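Zwei Arme, eine Kiste: Sortieraufgabe für die Robotik-AG

Stand: 20. Juni 2019

Die Aufräumaufgabe ist in unserer AG Vunurberg der absolute Liebling, und sie klappt auch mit Neulingen!

Was ihr braucht: zwei Arme an gegenüberliegenden Tischseiten, eine Kunststoffkiste und flache Snackpackungen.

1. Kiste mittig an den hinteren Rand stellen, so dass beide Arme hinkommen.
2. Packungen einzeln auslegen, ruhig schräg, aber mit etwas Holz dazwischen. Übereinander wird es gleich viel schwerer.
3. Ruheposition anfahren, dann den Greifer offen über die Packung bringen – erst drüber, dann runter.
4. Am Rand zugreifen, anheben, über der Kiste öffnen.

Im Januar haben wir die Abläufe noch von Hand in Trukier eingetippt. Inzwischen führen wir die Arme vor und haben schon 528 Durchgänge gespeichert, das macht richtig Laune! 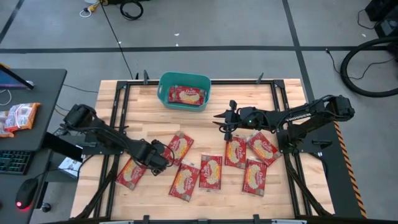 Fangt mit einem Arm an und nehmt den zweiten dazu, sobald der erste sicher trifft. Teilt den Tisch in links und rechts auf – über der Kiste darf immer nur ein Greifer sein.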